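4.2 Picking thin items from a cluttered table

Home-built grippers are usually reported on with blocks, cups and the odd piece of plastic fruit. We doubt that such tests say much about a house. The hand-held tool described in Section 3 was put together in a shared workshop, and its makers, the Mullau group, told us it would "handle most things on a table." We took that claim as the thing to be tested and used tables as we found them.

The fingers are parallel and close on a straight line. Each has a ribbed pad on its inner face, and the pads are the only part of the tool that we did not change between the first version (Ene) and the second (Wonon). Pascual argued early on that the ribs would matter less than the angle of approach. We were not convinced then and are only partly convinced now.

Small packets were the hardest class. A packet that lies flat on cloth offers the fingers very little to close on, and the cloth tends to come up with it. Figure 3 shows an approach from above with the fingers open on either side of a desiccant packet.
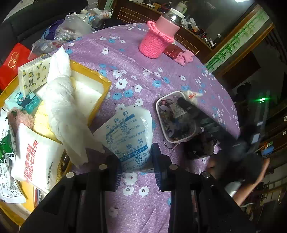

Figure 3. Fingers open at a desiccant packet on a cluttered table. The ribbed pads face inward.

Over the full set we logged 2519 attempts. We do not give a single success rate, as the number would mostly reflect which objects happened to be tried most often. A bottle in a knitted sleeve and a paper packet are different problems, and averaging them hides the one that fails.

Two further cautions apply. A person holding the tool corrects its path without noticing – a small tilt of the wrist, a second push – and none of this is available to a fixed arm running the same motion. We asked operators to repeat 10 picks with the wrist braced, and they found it so awkward that we stopped there. The second caution concerns wear. The pads were replaced in December, and we kept no record of how worn the old set was, so early and late attempts should be compared with care.

Maribeth Pascual reads the same log more kindly than the rest of us do. Her account of the approach angles is given in Section 4.3.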